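Back from the post office, and yes, I mailed it

So I finally sent off the big envelope to Estela. If you've been reading since March you know I've been trying to write real letters again, on paper, with stamps and everything, and that I'm terrible at it. I start strong! Then a page sits in my bag for three weeks and the news in it goes stale (the cat is fine now, Estela, ignore page two).

What got me going again was finding my grandmother's letters from when she lived in Montecinos. There are 51 of them, and she complains about the price of onions in nearly every one. I read them all in one sitting with a blanket over my knees and my tea going cold, and I wanted somebody to have a stack like that from me, onions and all.

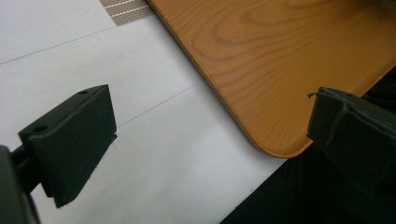 Matte black on a light surface.

My new rule is one page, both sides, no drafts. If I spell something wrong I cross it out and keep going. Tadeo says my handwriting looks like a seismograph, but he got a four-page letter from me last month and he wrote back, so he can't have minded that much.

Next up is Sandrine, who moved and only sent me half of her new address. Sandrine, if you're reading this, I need the apartment number!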